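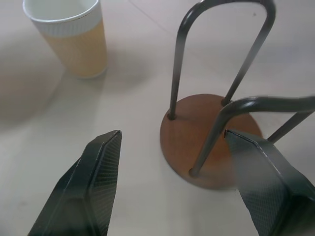
Rule 4 territory: fingers open, cup and stand both on the surface, and a decision to be made about which one to bother first.

House Rules for the Small Gripper Bench

By Delia Troncoso
February 6, 2021

Every robotics lab has a safety binder. Ours at Hostlow is a handsome one, and it has been propping up a monitor since the day it arrived. What people follow is the sheet taped next to the light switch, which began as two rules and has grown every time somebody said "well, it never says you can't." This gallery page is the sheet, cleaned up, with the swearing taken out.

It covers tabletop work only: one arm, ordinary household objects, people within reach of both. The big cell has its own rules and its own fence.

Rule 1. Know where the stop button is before you know where the coffee is. Reach for it once with your eyes shut. If you knock something over, move the something.

Rule 2. Slow on approach, always. We cap the approach at 149 millimeters per second. Khurram Pirzada wanted 150 and was told that round numbers make people careless. He's still waiting for the citation.

Rule 3. Drinking cups used as test objects stay test objects. Once a cup has been on the bench it does not go back to the kitchen, however clean you believe it to be.

Rule 4. Leave room for the fingers, both of them. Everyone plans a path for the gap and forgets that the fingers have outsides. Anything with loops or rods gets extra clearance, as a fingertip can go into a loop very gracefully and come out of it with the whole stand.

Rule 5. Write the object list before the session. "Misc." is an object only in the sense that Iara Daza will come and find you.

Rule 6. Log the failures. Our last batch was 582 attempts, and the first draft of the log had a success rate that would have made us all rich. The second draft had the drops in it.

Rule 7. No hands in the work area while the arm is enabled. Paused counts as enabled. "It was about to finish" also counts as enabled.

Rule 8. Check the fingertips at the start of each shift and swap them at 3000 cycles, even if they look fine to you.

Print it, tape it up, argue with it. Ours gets reviewed in February, or whenever the tape gives out.

Search this site
Enter keyword Go

Comments (3)

Osamu Sakamoto
We adopted Rule 3 at Ledesma last year after an incident with the tea. Would you consider adding spoons?

Graciela Aravena
Does the cap in Rule 2 apply to retreat as well? Our retreat moves are the ones that knock things over.

Delia Troncoso
Graciela, it does now. Osamu, spoons are under review. Khurram has asked me to note that he would still like his extra millimeter.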